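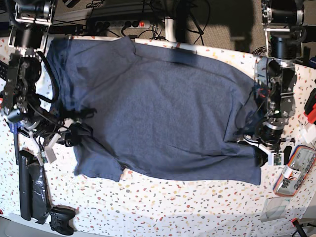 Fig. 1. Blue T-shirt on the speckled cloth, left gripper at the lower right corner, right gripper on the left part of the shirt.

Collecting shirt folding demos with two arms
Orhun Coşkun and Asabe Ekwueme
Project report, Sullumton lab section

1. Goal

Get enough examples of a person driving both arms through a T-shirt fold that a policy can learn it. We did the collecting. The training part is Grurkar, the group's code, which we didn't write and barely touched.

2. Setup

Two arms facing each other over a table, camera looking straight down. White cloth with colored specks. The plan said plain cloth but the grippers slid on it, so we switched in the first week and threw out everything from before. All episodes in this report use the speckled one.

Shirts: four, all short sleeve. Heathered blue one (Fig. 1) got used most. It is soft and wrinkles a lot near the sleeves. The cables on the right arm hang low and can end up over the shirt, which blocks the camera view of the cloth underneath. We tied them back twice. Did not last.

3. How we collected

One person drives, one resets the shirt and writes the log. Swap every 100 episodes or when somebody's wrists hurt. Start state is shirt spread roughly flat, then we shift or turn it a little by hand so the starts arent all the same. Asabe's resets were messier than Orhun's and we think her data is better for it, but no proof.

Recorded 2,087 episodes. Target was 2,000. Threw out 265 after review, so 1,822 kept and we missed the target after all. Reasons for throwing out, most common first:

- gripper closed on cloth and shirt together
- one arm stopped responding partway
- driver gave up and started over without ending the episode
- reset hand still in view at the start

The second one ate most of an afternoon in August. Loose connector on the right arm.

4. Problems

Picking up a corner is easy to do and hard to do the same way twice. Orhun pinches from the side, Asabe pushes down and then closes. We only noticed at the halfway review. Kept both and added a driver column to the log so Grurkar can split on it.

Sleeves. Both of us fold the left one faster then the right. Visible in the episode lengths.

Log was a paper sheet to begin with, typed up later. Some rows have no shirt name. Marked "unknown", not guessed.

5. Still to do

Long sleeves. Second table at Claltbridge, if the Sharifi mounts come in. Rerun the review with someone who wasn't driving. Log file and reject list are in the shared folder, under shirts_final2 (not shirts_final).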